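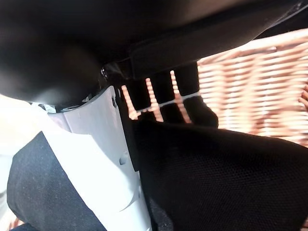 Looking for people who draw in pencil, for a group show and a six-week run of drawing evenings at Pan, our little gallery on the second floor at 908 Hestov Street. Gray is the theme. Only gray! Graphite, charcoal, carbon pencil, cheap office pencil, whatever you've got in the drawer. Think of a big rounded matte black surface with only a faint gray highlight along the lower edge, then a light gray piece with flat faceted sides right under it – how do you get both of those on one sheet without the black going shiny and the light one going muddy? That's the kind of problem we want to spend time on. Beginners fine. People who quit drawing at fourteen, very fine.

What it is. One evening a week, two hours, everybody draws. Short talk at the start from Mei-kuen Man (she's running the whole thing, I'm just doing the typing) and then heads down. Last half hour we pin stuff on the wall and look at it. No grades, no ranking, you can skip the pin-up if your having a bad night. After that the work goes in the show, which we're calling Altus for reasons that will be on the wall label.

What we cover, more or less in this order:

– hard pencils and soft pencils and when to stop
– flat planes, getting a side plane just one step darker than the front
– curves, the slow kind
– tiny shiny things (screw heads, buttons, spoon handles)
– erasers as a drawing tool
– fixing and framing, on the cheap

Who should apply. Anyone 18 and up who can get here and climb one flight of stairs. There IS a freight elevator, tell us ahead and Bonifacio Toledo will meet you at the side door with the key. You don't need a portfolio. Send one drawing, any size, any age, a phone picture of it is ok. Plus a few lines on what you'd like to get better at. Please don't send a resume, we had a lot of them last time and it took ages to get through.

What you get. Paper, pencils, fixative, and wall space in the show for at least one finished piece. Frames are on loan, so they come back to us after. Three of the places come with a $600 stipend, meant for people who would otherwise lose shift pay to be here. Just say in your email that you need it. We won't ask for pay stubs. If your piece sells you keep the whole price.

What we ask. Come to most of the evenings. Finish one drawing. Help hang the show, or help take it down, either one, not both. Sheet size for the show is up to 6 feet on the long side but talk to Mei-kuen before you go that big, the long wall has a heater on it.

We also need one paid studio assistant for the run. $800 flat for the six evenings plus hanging day. Setting out tables, sharpening about a million pencils, sweeping up, closing the windows. Drawing with us when it's quiet. You should be ok with lifting folding tables and with strangers asking where the bathroom is. Put ASSISTANT in the subject line so it doesnt get mixed in with the rest.

Deadline is January 16, 2026, end of day. Everyone gets an answer, yes or no, usually inside two weeks. If it's a no we keep your name for the September round if you want us to.

Send to the gallery address on the contact page, or leave an envelope with whoever is at the desk.

– Yaa Kyei, for Pan

Home | Shows | Classes | Open calls | Visit | Contact

Comments

Pei-shan Chuang
Can I send a charcoal drawing from years ago? It's smudged pretty bad in one corner.

Yaa Kyei
Yes please. Smudges ok.

Fung-ping Yeh
Is toned paper allowed or white only? I mostly work on gray paper with a bit of white chalk for the highlights.

Yaa Kyei
Toned is fine if it's gray. Let me check with Mei-kuen on the chalk.

Yaa Kyei
She says chalk is ok, go light with it.

Bonifacio Toledo
Side door is the green one, not the one by the dumpsters. Ring twice.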